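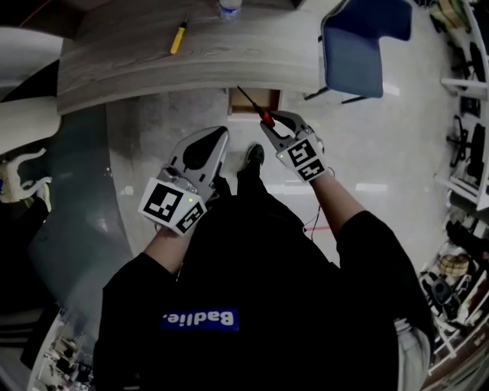 Anahera Brunton told me over the phone that 874 dollars for two months' rental of the Mindex kit was either a bargain or a trap, and she'd bet her lunch on trap. She'd read the whole contract. I had read the front of the box.

But I'd already signed! My job was to try the hand grippers for a week and write them up for Cetport's customers - small repair shops, mostly, the kind that still argue over who took the good screwdriver. So I squeezed. I picked up a screwdriver, put it back, picked it up again, and felt like a crab learning a trade.

"How's it going?" Anahera asked on Tuesday.

"My wrists hurt," I said, "and I think I love them." 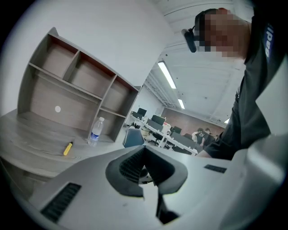 A gripper at the desk, with a small yellow tool still to pick up.

She came over that evening with the contract folded in her coat and read me clause 2, the one about late returns, very slowly. Then she spotted the left gripper on my kitchen table and stopped reading. She tried it on a teaspoon (dropped it), then on my pen.

"Can you get a second set?" she said.

I wrote the review after she'd gone home - with a pencil, as she still had my pen.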